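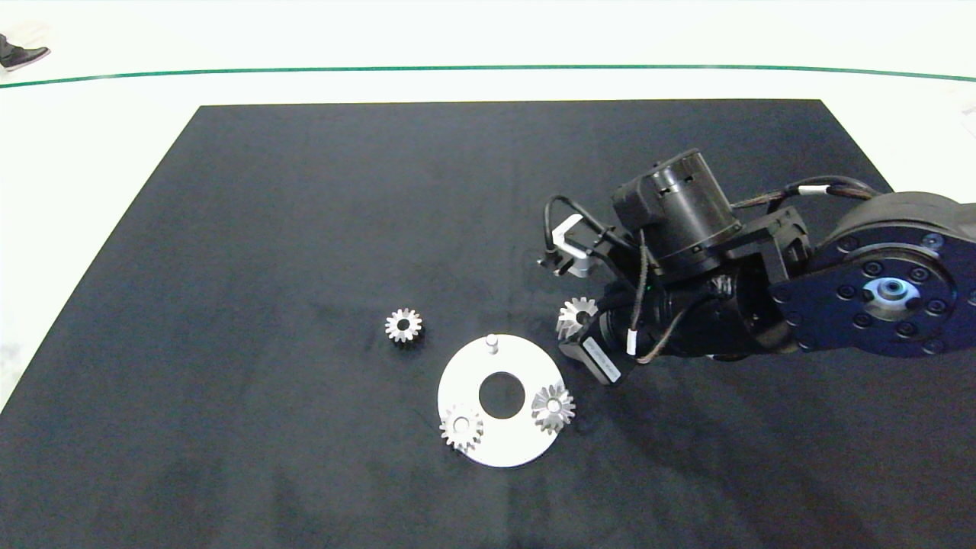
Brazo, placa y engranajes sobre el tapete negro. Puesto Urska.

LISTA DE INSPECCIÓN PREVIA A LA TELEOPERACIÓN
Instalación: Brilora, sala de demostraciones
Tarea: colocación de engranajes metálicos sobre placa perforada
Modo: control remoto por operador, con registro de episodios en Jomum
Fecha: 11 de enero de 2026

Claves: C (conforme), O (conforme con observación), N (no conforme), NA (no aplica). Todo punto marcado N impide iniciar la grabación.

1. Parada de emergencia y alimentación

1.1 Seta de parada accesible desde la silla del operador. C
1.2 Corte de par en ambos brazos al pulsar la seta. C
Comentario: ensayado con los brazos en postura de reposo y repetido con el brazo extendido. En el segundo caso el brazo desciende por gravedad. Mantener las manos fuera de su vertical.
1.3 Rearme únicamente manual. C
1.4 Fuente sin avisos de temperatura tras 9 minutos en vacío. C

2. Superficie de trabajo y piezas

2.1 Tapete extendido, sin bordes levantados. O
Comentario: marcas de roce en la superficie. No afectan al apoyo de la placa. Revisar de nuevo en marzo.
2.2 Placa apoyada en plano, sin balanceo al presionar el borde. C
2.3 Engranajes sin rebabas en los dientes. C
Comentario: inspección al tacto, con guante fino. Si aparece una rebaba, la pieza se retira y se anota el episodio en el que se usó por última vez.
2.4 Posición inicial de las piezas variada entre episodios. O
Comentario: en la serie anterior el operador repitió la misma disposición en más de 40 episodios. El conjunto es válido para reproducir la trayectoria, pero insuficiente para entrenar. Cambiar la disposición a mano, con el par cortado.

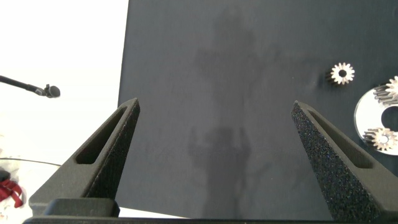 3. Pinza y dedos

3.1 Dedos simétricos en apertura máxima. C
3.2 Caras interiores de agarre sin desprendimientos. C
Comentario: la cara rugosa acumula polvo. Limpiar con cepillo seco. No usar alcohol en las caras de agarre.
3.3 Límite de fuerza de cierre activo en el mando del operador. C
3.4 Cierre suave al perder la señal del mando. N, corregido
Comentario: la pinza conservaba la última consigna en lugar de pasar a retención. Se ajustó el tiempo de espera a 600 ms y se repitió el ensayo con resultado conforme. Queda pendiente trasladar el valor al fichero de configuración común.

4. Cableado de muñeca

4.1 Conectores bloqueados. C
4.2 Etiquetas presentes en los mazos. C
4.3 Holgura suficiente en todo el giro de la muñeca. O

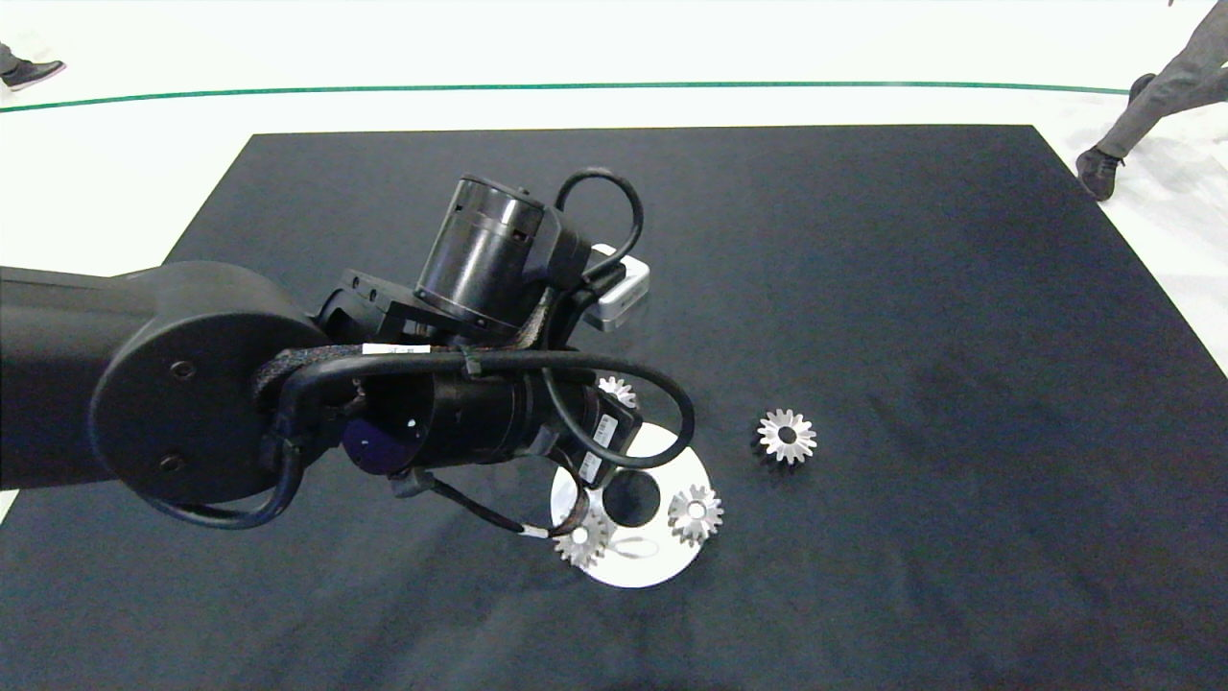 El criterio de holgura del procedimiento Muriithi solo contempla el giro de la muñeca y deja sin cubrir los descensos hacia la placa. En un descenso manual, el operador atiende a la punta de los dedos y pierde de vista lo que queda por encima. El bucle largo de cable que sale de la muñeca y se abre en arco sobre el tapete es el punto que conviene vigilar: con una pieza cercana, puede engancharse en los dientes o arrastrarla sin que el mando transmita resistencia. Se propone recogerlo con 2 bridas de velcro, dejando libre el eje de giro, y repetir el punto 4.3 antes de la siguiente serie. Hasta entonces, clasificación O y velocidad reducida.

5. Cámaras y registro

5.1 Cámara de muñeca fija, sin juego en el soporte. C
5.2 Ambos dedos visibles durante toda la carrera de apertura. C
5.3 Marcas de tiempo sincronizadas entre cámaras y articulaciones. O
Comentario: el desfase se mide al arrancar Jomum y no vuelve a comprobarse durante la sesión. Cuando se interrumpe la grabación para reponer piezas, debe reiniciarse la medida.
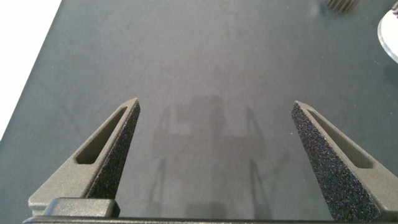
El reinicio se hace con la pinza abierta y separada de la placa, en la postura de espera. Si el desfase supera la tolerancia del procedimiento, el episodio en curso se descarta completo. No se admite recortar el tramo afectado, porque la correspondencia entre consigna e imagen deja de ser verificable.

6. Personas

6.1 Acompañantes detrás de la línea del suelo con los brazos energizados. O
Comentario: recordar la norma antes de cada serie. Para reponer piezas se avisa al operador, se corta el par y se espera confirmación verbal.
6.2 Operador con visión directa del tapete. C
6.3 Mando de control remoto en reposo antes de habilitar el seguimiento. C
Comentario: si la postura del mando no coincide con la del brazo, el seguimiento arranca con un salto. Alinear primero y habilitar después.

Resultado: apto con observaciones. Pendientes: 2.4, 3.4 (fichero común), 4.3, 5.3.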